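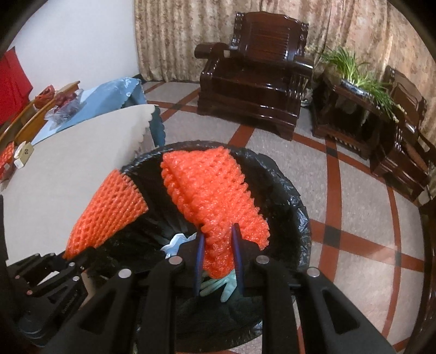
Jerniseck Table Clearing Set
README

Contents

1. What this is
2. Layout of the files
3. What gets cleared
4. Sorting rules
5. Labels
6. Known problems
7. Use and contact

1. What this is

A set of 571 short clips of people clearing up after shared meals and fruit tables, with a still and a written note for each. The subject is the clearing: what is left over, where it gets put, and in what order. Cooking and eating are not covered.

The clips come from two places, Jerniseck and Brotport. Jerniseck has 369 of them. The rest are from Brotport, where the room is smaller and the tables are pushed together more often. Filming was finished in April and the notes were written afterward by Hatsue Nagano and Zaid Boutros.

2. Layout of the files

clips/ — one file per clearing, named by place and running number
stills/ — one still per clip, same name as the clip
notes/ — plain text, one note per clip
items.csv — every handled item, one row each (1,723 rows)
CHANGES.txt

The columns in items.csv are clip, item, material, from, to, and remark. "From" and "to" are places in the room, such as table, chair, floor, bin, or box. If an item was picked up twice in the same clip, it has two rows.

3. What gets cleared

Mostly packaging. Fruit netting is the most common kind, then plastic bags, paper napkins, and ribbon or cord from gift wrapping. Rubber gloves turn up as trash too, usually near the end of a clip.

Foam netting gave us the most trouble when writing the notes. It comes off the fruit as a sleeve, and once stretched it can look like a different thing altogether. A closed sleeve is bumpy and narrow. A pulled one opens into diamonds. Both are entered as "foam netting" with the shape given in the remark column. Please don't split them into two materials.

Netting also hangs on the rim of a bin very easily. A piece over the rim is entered with "to" as "bin rim" and only becomes "bin" when it is all the way in. Early versions did not make this difference, and Marisol Cortés went back through the Jerniseck rows to fix it. Brotport was done right the first time.

4. Sorting rules

Trash: netting, torn bags, used gloves, used napkins.
Keep: cord and ribbon longer than a hand, clean bags, number cards.
Leave in place: tablecloths, wall hangings, display boards, chairs.
Ask: any closed bag with something still in it.

Closed bags stay on the table until the end of the clip. If the note does not say what was in one, we did not find out.

Bins are lined before the clip starts. Changing the liner counts as its own clip — look for "liner" in the file name.

5. Labels

Each note starts with one of three words: clear, sort, or liner. After that it is free text, one to five sentences. Alvar Skjelbred checked 395 of the notes against the clips. The checked ones have his initials on the last line.

Colors in the notes are everyday words. Light blue and light green get mixed up in the darker clips, most of all for things already down inside a bin.

6. Known problems

Items under other items in a bin are often missing from items.csv.
Display boards block the view of the table in a number of Jerniseck clips.
"Cord" and "ribbon" are used loosely. Treat them as one.
Number cards are listed as items, but the number on the card is not recorded.

7. Use and contact

Free to use for teaching and research. Please name the set and the version you worked from. This file goes with the version of 6/26/18.

Corrections to items.csv go to Yolanda Cantero. Send the clip name and the row as it should read — whole files are hard to merge.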